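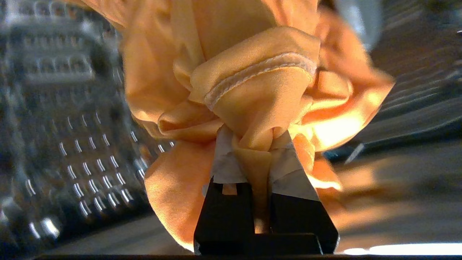

# Flavent 새틴 터치 블라우스 (피치 오렌지)

은은한 광택이 도는 피치 오렌지 색상의 여성용 블라우스입니다. 밝은 곳에서는 연한 살구색에 가깝고 주름이 깊게 잡힌 부분은 짙은 오렌지색으로 보입니다. 모니터 설정에 따라 실제 색상과 차이가 날 수 있으니, 색상에 민감하신 분은 원단 스와치를 먼저 신청해 주세요. 스와치는 한 분당 두 장까지 보내 드립니다.

## 제품 정보

| 항목 | 내용 |
|---|---|
| 품번 | 2562 |
| 브랜드 | Flavent |
| 색상 | 피치 오렌지 |
| 소재 | 폴리에스터 100% |
| 사이즈 | S, M, L |
| 안감 | 없음 |
| 세탁 | 30도 이하 손세탁 또는 세탁망 사용 |
| 판매처 | Sterkport 온라인몰 |

## 원단과 봉제

표면이 매끄러운 얇은 원단을 사용했습니다. 공단처럼 번쩍이는 광택은 아니고, 움직일 때 접힌 부분에 빛이 살짝 도는 정도입니다. 신축성은 거의 없습니다. 평소 어깨나 팔 둘레가 끼는 편이라면 한 사이즈 크게 주문하시는 것이 편합니다.

밑단은 오버로크 처리 후 접어 박았으며 스티치는 흰색 실입니다. 시접 쪽 오버로크 실은 원단보다 밝은 크림색이라 안쪽에서 보면 색이 구분됩니다. 오버로크 특성상 실 끝에 잔털이 약간 있을 수 있으며 이는 불량 사유에 해당하지 않습니다. 길게 나온 실밥은 당기지 말고 가위로 잘라 주세요.

## 착용 안내

- 밝은 색상이므로 이너는 스킨색을 권합니다. 흰색 이너는 비칠 수 있습니다.
- 밑단을 하의 안에 넣어 입어도 허리 부분이 두껍게 뭉치지 않습니다.
- 가방끈이나 안전벨트가 오래 닿으면 표면에 마찰 자국이 생길 수 있습니다.

같은 원단으로 만든 Shi 라인 스커트(품번 277)와 함께 입을 수 있습니다. 다만 염색 시기가 달라 두 제품의 색이 완전히 같지는 않습니다. 세트로 입으실 분은 주문 메모에 적어 주시면 가장 가까운 색으로 골라 발송합니다.

## 세탁 및 보관

중성세제를 푼 물에 짧게 담갔다가 가볍게 눌러 빨아 주세요. 비틀어 짜면 주름이 깊게 남습니다. 첫 세탁은 단독으로 하고, 염소계 표백제는 사용하지 마세요. 건조기 사용은 불가하며 그늘에서 옷걸이에 걸어 말립니다.

구김은 스팀다리미로 안쪽에서 펴는 것이 좋습니다. 일반 다리미를 쓸 때는 저온으로 맞추고 얇은 천을 덧대세요. 물방울이 떨어진 채로 다리면 얼룩이 남을 수 있습니다. 접어서 보관하면 접힌 선이 남으므로 되도록 걸어 두시기 바랍니다.

## 배송 및 교환

Gusevside 물류창고에서 출고됩니다. 오후 2시 이전 결제 건은 당일 발송하며, L 사이즈는 11월 입고분부터 순서대로 발송합니다. 교환과 반품은 수령 후 7일 이내에 신청해 주세요. 택을 제거했거나 향수, 화장품이 묻은 제품, 세탁한 제품은 접수되지 않습니다. 단순 변심의 경우 왕복 배송비는 구매자 부담입니다.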